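白桌面

撤掉一张用了多年的白桌子，最先让人不习惯的是颜色。屋子一下暗了。Danish Tarar在Drimbridge做旧桌面翻修，常听客户这么讲。人们把桌子送来时抱怨它发黄、有划痕、有洞，可真换上一张深色的备用桌，用不了几天就打电话来问原来那张什么时候能取。

他的作坊在一条卸货的小街上，门面不大，进深很长。靠墙竖着十几张桌面，腿都拆了，背面用粉笔写着送来人的姓和尺寸。白的占多数，有学校手工教室的，有裁缝铺的，有诊所前台的，也有普通人家的书桌。去年一年，从这里进出的桌面是804张，其中白色和近似白色的有多少，他没有单独记过，只说白漆是店里用得最快的东西。

白桌面在工作间里受欢迎，原因很平常。小东西掉在上面看得见。一颗深色的螺丝，一截线头，一个鲜红的小件，放在白底上用不着找。裁缝铺的人喜欢白桌面，是因为布的颜色在上面看得准。修表修眼镜的人也用白的，有的还在上面再铺一张白纸，收工时把纸一兜，碎屑就都跟着走了。木纹桌面好看，但一颗铜色的小螺丝落到木纹上，能让人趴着找半个下午。

白的坏处也在这里，什么都看得见。咖啡杯底的圆圈，圆珠笔写穿了纸留下的一道，胶水溢出来以后粘住的灰，每天都在眼前。有人因此擦得很勤，擦得太勤，用的东西又不对，桌面就慢慢起了雾。Tarar收到的桌面里，用坏的少，擦坏的多。他给我看一张从学校来的，中间一大块发乌，边上倒还亮着。管教室的人用的是厨房去油的粉，带颗粒，每周擦两次，擦了三年。

光泽这件事，各人要求不同。高光的面子反光重，窗边放一张，下午坐着晃眼；全哑光的面子不晃眼，但容易吃进手印，手印在哑光白上是灰的，擦掉要费劲。多数作坊和教室用的是介于两者之间的那一种，微微有一点亮，手摸上去是滑的，斜着看能看见一片淡淡的灰影。Tarar给人重做面子时，如果客户没提要求，他就做成这样。

再说洞。

白桌面上的洞，来历很多。有的是原来就开好的，给电线走，或者装夹具、装隔板用；有的是后来自己打的，装过一盏灯，灯拆了，洞留着；有的是搬家时从背面拧螺丝拧得太长，尖头顶穿了面子。洞在深色桌面上不大看得出来，在白桌面上是一个一个的黑点，离得老远就能数。送来翻修的人里，指着洞说“这个能不能弄没”的，比指着划痕说的多得多。 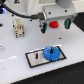

桌面上不用的小孔要不要都填上？

先看以后还用不用得着。确定不用的，用同色的填料填平，干透以后磨一遍再补面漆；有可能再用的，塞一个平头的塑料堵头，需要时撬出来。面上要写字、要铺布的桌子，孔最好处理掉，放东西的桌子留着也不碍事。

Tarar自己的工作台就没填。那张桌子是他从一家停业的制图社收来的，白面，四角磨圆了，上面的孔是前几任主人陆续打的。他在其中两个孔里插木销，用来顶住正在刮的板条，另外几个一直空着。我问他为什么不把空着的也利用起来，他说没想过。

填孔的手艺没有多少讲究，难在颜色。白和白差得远。新补的白往往太冷，落在一张用了十年的桌面上，像贴了一小块胶布，比原来的黑点还扎眼。他的办法是调，往白里加一点点赭石，再加一点点黑，涂在一小片废料上，等干了拿去比。湿的时候颜色浅，干了会深下去，所以不能当场定。遇到窗边晒过的桌面，同一张上左右两头都不一样黄，那就要调两份。

也有人根本不想补得看不出来。住在Penden一带的一位做纽扣和小首饰的女士，送来一张桌面，上面有四个孔，要求是全部填成红的。Tarar照做了。他觉得怪，可取桌子那天，那位女士把一把珠子撒在上面试了试，很满意。后来她又送来一张小的边桌，这次要的是绿的。

填料可以自己买。建材店里常见的有三类：膏状的木器腻子，双组分的硬填料，还有像蜡笔一样一根一根的修补蜡。膏状的便宜，好上手，缺点是干了会缩，孔深的要分两三次填。硬填料不缩，凝固得快，调多了就浪费。修补蜡最省事，搓软了按进去，用卡片刮平就行，不过蜡的表面不能再上漆，也怕热杯子。孔的直径比铅笔还粗的，不要指望蜡。

刮平以后先别急着磨。天冷的时候，填料表面干了里面还软，一磨就带出一个坑。放一夜。磨的时候砂纸要包在小木块上，手指直接按着砂纸磨，会把孔周围磨出一圈浅凹，平时看不见，灯从侧面一打就出来了。磨到摸不出高低，再用细的走一遍，拿微湿的布把粉带走。

补漆用小号的笔点，点得比孔略大，边缘趁湿用干净的海绵轻轻拍散。两遍够了。有人喜欢整张重喷，那是另一回事，要拆腿、要遮边、要有一间没有灰的屋子，自己家里做很少有做好的。

桌边比桌面先坏。白桌面的前沿是胳膊和肚子天天蹭的地方，封边的条子从两头开始翘，翘起来以后里面进水，板子发胀，再压就压不回去。Tarar检查一张桌面，总是先蹲下来，眼睛和前沿齐平，从一头看到另一头。翘得不多的，他用熨斗隔着一层棉布烫，胶软了再用木条压住，拿纸胶带一段一段捆好。翘得厉害的就整条撕掉重封。撕的时候从孔或者缺口的反方向下手，免得把面子也带起一块。

边角有磕伤的，家里人最容易拿修正液去涂。修正液干了是粉的，吃脏，两个星期就变成一块灰。要涂也该涂补漆笔。白色补漆笔各家的白都不同，买之前把笔在废纸上划一道，剪下来，带回家放在桌面上看，白天看一次，晚上开灯再看一次。

我在作坊待的那天是9月8日星期一，学校刚开学，来的几乎都是教室里的桌子。有一车是附近一所中学送来的，暑假里没来得及修，现在学生已经坐进去了，只好一批一批地换。搬桌面的人把它们靠在门口，Tarar拿着粉笔一张一张写。有一张的背面已经写过两次，字是他自己的，一次是四年前，一次是前年六月。他看了看，在下面又添了一行。

教室的桌子最能看出人是怎么用东西的。靠近窗台的那一头颜料多，靠近水池的那一头封边先烂。中间一带孔多，从前夹过台钳，后来台钳换了型号，孔距对不上，就在旁边另打一排。老孔不堵，日子久了里面什么都有，铅笔芯，订书钉，橡皮渣，还有拧成细条塞进去的纸。清孔用一根竹签就行，从背面捅，比从正面挖干净。背面没有通的，用吸尘器的窄嘴对着吸，吸不出来的再用镊子。

清出来的东西他拿一只搪瓷盘子接着，过一阵倒一次。

价钱方面，他的收费写在门后的一张纸上。填一个孔连补漆146，封一条长边要另算，整张桌面重做是1,093，不含桌腿。对一张普通的白桌子来说，重做的钱差不多够买一张新的，这一点他会先说清楚。说清楚以后仍然有人做。有的是因为桌面尺寸特别，正好卡在两面墙中间；有的是因为板子厚，现在店里卖的没有这么厚；也有的讲不出理由，就是要这一张。

卖新桌子的人看法自然不同。Urkier的门店离这里两站路，店里有一个叫Abella的系列，白面，桌腿可以选，价格从3,000起。店员给我介绍时着重讲面子耐磨，我问能不能在上面打孔，他想了一会儿，说可以打，但是打过以后就不保修了。店里陈列的那张上面摆着一盆绿植和两本书，干干净净。

打孔确实要慎重，特别是白面的板子，钻头一出来，孔口很容易崩掉一圈，露出里面的芯材，颜色一深一浅，怎么看都不舒服。要在白桌面上新开孔，先把位置贴上纸胶带，在胶带上画十字，用锥子扎一个小点，钻头对准小点慢慢下。背面垫一块废板，用夹子夹紧。从好的那一面往下钻，崩口就留在背面。钻完不要马上撕胶带，先用细砂纸把孔口转着蹭两圈。孔壁如果是木屑压的芯子，拿棉签蘸一点清漆抹一遍，以后溅了水也不至于从里面胀开。

孔的位置，最好离前沿远一些。手在桌上来回最多的就是前面这一条，离得近的孔，写字时笔尖会陷，袖口的扣子也会挂。多数人打第一个孔时想的是线从哪里走最短，用上一个月，就发现打得太靠外了，于是往里再打一个。所以许多旧桌子上的孔是成对的，一个在用，一个不用。

平时的清洁，Tarar推荐的只有温水、一点洗碗用的洗涤剂和一块软布，布要拧到不滴水。孔的周围顺着擦过去就好，不要把湿布按在孔上，水往里渗，板子先从孔边鼓起来。圆珠笔印用酒精棉片，轻轻带过，马上用清水布再擦一遍。胶水等它干透，用塑料卡片的边从侧面推，推得动的都能推下来。发黄是晒出来的，擦不掉，市面上说能把白桌面漂回原样的东西他试过几种，有一种确实变白了，过了一个冬天又黄，而且黄得一块一块的。

桌上的小件怎么放，是另一个总有人问的问题。白桌面看得清楚，于是人容易把什么都摊在上面，螺丝、瓶盖、夹子、扣子，东一个西一个。时间一长，滚到孔边的就卡住，小过孔的就掉下去，落在地上或者抽屉里。裁缝铺的做法是在桌角粘一块磁铁，针和别针都往那里归。修眼镜的用带格的浅盘。Tarar自己用的是罐头盖子，翻过来，卷边朝上，正好拦住小钉子，满了就折一下倒进盒子里。他的盖子有七八个，平时摞着，用几个拿几个。

家里的书桌用不着这么多。一个浅碟，放在不常用的那只手一侧，够了。碟子的颜色不要选白的，和桌面混在一起，胳膊一扫就翻。

下午四点多，那批教室桌面写完了号，最早的两张已经架上了支架。Tarar把灯从侧面拉过来，手掌贴着面子慢慢走了一遍，在几处不平的地方用铅笔画了圈。一个圈画在孔的旁边，一个在角上，还有一个在正中间，我凑过去看了半天没看出什么，他让我用指甲刮，才感觉到一点点棱。那是以前某次修补留下的，漆没有拍散。他说这一处可能是他自己做的，也可能不是，反正要磨掉，然后去水池边洗海绵了。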